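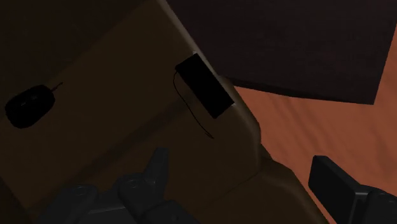

Two Grippers, One Mouse, No Patience

Lutfa Liyanage has run the pick test 253 times since January and she's still annoyed by the mouse. Black, oval, stub of a cord on it. Simulated, all of it, the brown table, the wood floor. Still slips.

The setup at Pevislow is simple enough. Same arm, same wrist camera, swap the fingers. First up is the Nimwood, jointed, dark gray, lots of knuckle. Then the Liao, a plain parallel jaw with soft pads. Each gets 522 tries in the simulator before anyone is allowed near real hardware.

Nimwood wins on round stuff. Wraps nicely. Slow to let go though, and on flat things it's a mess. Phone-shaped objects near the table edge are the worst, it wants to get under them and there's no under. Liao just pinches the sides and goes. Boring. Works.

Cables are bad for both. "I'd take them out of the test," Liyanage says, "but then what are we testing?" Fair.

The camera matters more then I expected. Dark fingers, dark objects, dim light, and the controller loses the edge of things. She turned the lights up for one batch and Liao dropped 54 fewer items. Nimwood barely changed.

Next month both go on the real arm, with the Nosterance controller. Mouse included.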